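Skomo Rernham Furniture Paint, Chalk Finish

Water-based paint for indoor furniture
Sold in cans of 812 ml and in 100 ml sample jars

Overview

Rernham is a flat, chalk-type paint for dressers, tables, chairs, bed frames and other indoor pieces. It goes on by brush or small foam roller and dries to a soft, even finish with very little sheen. Most sound surfaces need only a cleaning and a light sanding before the first coat. Bare wood, old varnish and previously painted furniture can all be painted with the same can.

The paint is thicker than wall paint. It holds in carved areas and along molded edges without running as long as the brush is not overloaded. Stir it well before use and again every so often while you work, as the solids settle to the bottom of the can. Do not shake it.

Colors

Rernham comes in four colors: Plain White, Linen, Slate and Dark Moss. Plain White has no yellow in it and will look cooler than most older white furniture. If you are touching up a piece that has already been painted by someone else, order a sample jar first and try it on the back or underside. Linen is usually the closer match for aged white.

The colors can be mixed with each other in any amount. Mix enough for the whole job at one time. A second batch is hard to match by eye.

Preparing the piece

Take off knobs, pulls and mirrors where you can. Wash the surface with warm water and a little dish soap, rinse, and let it dry overnight. Furniture polish has to come off completely or the paint will pull back from it in small round spots. If that happens, let the coat dry, sand the area, wipe it with denatured alcohol and start over on that part.

Sand with 180 grit by hand. Turned legs and scrollwork can be done with a fine sanding sponge. Pine with open knots, and red or dark brown stains, should be sealed with Prakow Clear Blocking Primer. Two thin coats of the primer are enough.
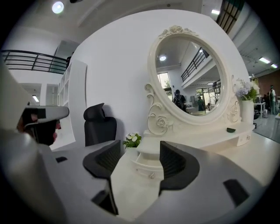 Apply the first coat thinly and do not worry if the old color shows through. Leave it four hours at room temperature, longer in a damp basement or garage. The second coat should cover. Going from a dark stain to Plain White may take a third.

Use a round brush for detail and a flat brush or foam roller for tops and sides. The Aerts No. 4 round is a good size for most legs and drawer fronts. Work in one direction on flat panels and leave the wet edge alone once it starts to set.

Drawers should be painted on the front face only. Paint on the runners or the sides of the box will make them stick.

Finishing

Unsealed chalk paint marks easily. For pieces that get daily use, finish with Skomo Clear Wax or Skomo Matte Topcoat. Wax gives a smoother feel and can be renewed at any time. Topcoat holds up better against water, makeup and hot cups. Do not put topcoat over wax. Wait 24 hours after the last coat of paint before either one, and allow three weeks before setting heavy objects on the surface.

Specifications

Base: water
Sheen: flat
Touch dry: 1 hour
Recoat: 4 hours
Cleanup: soap and water
Storage: above freezing, lid closed tight
Use: indoor only

What's in stock

We moved the paint counter to the rear of the store in August and now carry the full Rernham line there. The first order was 1,000 cans, and Slate sold out well before the others. It is back on the shelf in both sizes. Orders placed before noon ship the same day.

Returns

Unopened cans can be returned with a receipt. Mixed or opened paint cannot be returned. If a can arrives dented and the lid no longer seals, contact us before opening it and we will send another.

Customer note

"Used Linen on my mother's dresser and a pair of nightstands. Two coats on the nightstands, three on the dresser because it was nearly black. The wax took longer to buff than I expected. I would use the topcoat next time." Jaxon Lavoie

Page updated 2019-04-08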